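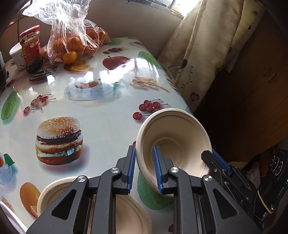 Paper bowls, one on the printed table cover and one held above it.

Lime kilns above the Prita

9th December

The walk starts at Jullomia, on the bus route out of Tomar, and follows the cart track up the left bank of the Prita. It is 19 km there and back. The surface is packed earth for the first stretch, then broken limestone, which is hard on the ankles when carrying anything heavy.

I wanted to look at the draw arches. Most of the kilns I have visited before were rebuilt in brick at some point, and the original stonework is hard to read. These were left alone when the burning stopped, and the lower courses are still as they were laid.

The first kiln is set into the slope just past the ford. This was the usual arrangement: stone and fuel went in at the top from a level platform, and the burnt lime was raked out at the bottom. The pot is egg-shaped in section, narrowing towards the draw hole. Local stone was used for the outer wall and a darker, harder stone for the lining. The lining has turned glassy in places, mostly on the uphill side. I assume the draught was stronger there, but I have not found anything written down to confirm it.

The second kiln is in worse condition. A fig has rooted in the arch and pushed the keystone forward by some 100 mm. I would not stand under it. The platform above can be reached by a path to the right, overgrown with bramble, and from there the charging hole is easy to make out under the leaves. Keep well back from the edge, as the rim is loose.

There is a spoil heap between the two — mostly underburnt stone, with a few lumps of clinker. Underburnt pieces are heavier than they look and have a grey core. I left them where they were.

Notes on kit. I wore the Gritix overshoes on the way down. They held on wet limestone and were poor on clay, where the tread filled within a few steps. The map shows a footbridge below the second kiln. It has gone, apart from the abutments, so allow time to go back to the ford. In March the water there was over my knees and I turned round. This time it was barely over the boot.

I still need to measure the draw arch on the first kiln properly. The tape I had was 2 m long and the opening is wider than that.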